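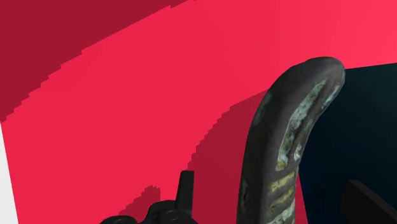 *Simulator view from the Weltau arm project: part of the black gripper against a red surface, with a curved gray object to its right.*

The **Weltau arm** is a home-built robot arm and matching simulator made by Jonalyn Pangilinan and Eskil Björklund, first in a garage and later in the Lurville shared workshop. It is known among hobby builders mainly for an argument over whether its simulated test results say much about the real machine.

## Background

Pangilinan began the arm as a replacement for a kit she considered overpriced. Björklund joined in April and wrote the simulator, named Itonholm after the street where he lived. The stated plan was to teach the arm to pick up household objects on screen, then move the same control program to the hardware with little or no adjustment. Similar plans had been announced by other members of the workshop, and few had got as far as a working wrist.

## Simulator

Itonholm renders the gripper, a work surface and a small set of objects with uneven shapes. Shadows are drawn at low resolution and have stair-stepped edges, a shortcut Björklund defended as harmless. Tharushi Roy, another member, disagreed. She argued that a program trained on blocky shadows might learn to use them as a clue to distance, and that a garage lamp would not supply the same clue. Her objection was never properly tested.

Contact is handled more simply still. Objects are treated as rigid, and friction is one number per object, set by hand.

## Results

The builders reported 171 successful grasps out of 173 simulated attempts. The figure was widely repeated in the workshop – usually without the word "simulated." A grasp counted as successful if the object left the surface at all, even if it slipped a moment later. Lorna Enriquez reran the set under a stricter rule and reported a lower score, but she did not keep her logs, so her result is no easier to check than the original.

On the physical arm, the same program managed three grasps in eight tries. The builders blamed loose gearing in the wrist. That may be right, although the gearing was replaced and no second trial has been published.

## Later use

A copy of the design, called Ocampo, was built by Divina Soriano with stiffer joints and no simulator. She programs it by moving it through each task by hand. Its success rate has not been recorded either.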